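Clear box or solid drawers for small stuff?

jillus_676
I swear by clear compartment boxes for the craft table. Mine has six narrow slots along the back and I sort beads in it, one color per slot – so pretty!

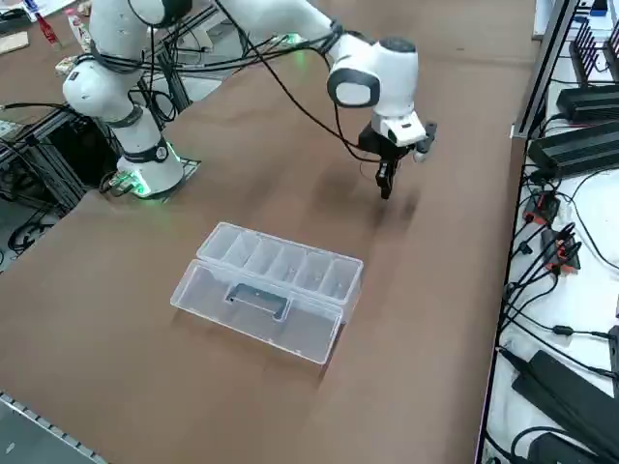
Anyway, I like being able to check what's left without opening anything. 5 stars from me.

stiten
Disagree, sorry. Clear plastic scratches and then looks grubby. I've got solid drawers with labels and I'm happy.

vumen
Labels fall off though?

jillus_676
Mine always did! Plus you can wipe a plastic box down.

stiten
Use better tape :)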